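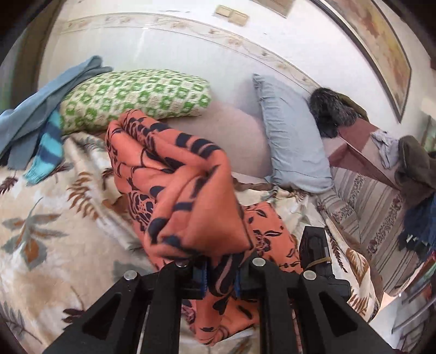
Reviewer two asked whether the slips we report come from the cloth or from the gripper, and said an earlier draft had mixed the two. We have separated them in this section.

5.2 Loss of grip during lifting

Figure 6. Orange printed fabric held at a bunched fold between the two fingers and raised over a bed.

We logged 725 lifts with the Jokitia gripper in homes in Fildale. In 218 of them the cloth left the fingers before the release command. We sorted these by the finger gap recorded just before the loss.

In most cases the gap grew slowly while the commanded force stayed the same. We first took this for cloth sliding under its own weight. Bench tests on the same unit showed a different cause. The finger drive heated up under a steady hold, and the Forel controller cut the current without raising a fault. The log still read "closed" after the force had fallen below what a thick fold needs. Short holds did not show the problem.

The remaining losses were true slips. They came mostly from grasps that caught a single layer near a hem. A bunched fold gave the pads more material to press on and held better at the same force.

The silent current cut is also a safety matter. A policy trained on these logs learns that a closed reading means a held object. In 11 trials the arm went on to the placing step with nothing in the fingers, and in one it pushed down on the mattress until the force limit stopped it.

We now record motor current next to finger position and mark any hold where the two disagree. Lifts marked this way were removed from the training set used in Section 6. The controller setting was left unchanged so that later runs could be compared with the earlier ones.

3 comments | 6 shares

Ríos lab account: We saw the same current cut on our unit. Is the bench log going to be posted?

reader_k: Which threshold do you use for the disagreement mark? I can't find it in the appendix.

Anonymous: Section 6 should give results with the marked lifts left in, too.

Contact the authors | Posted 2/26/25 | Back to top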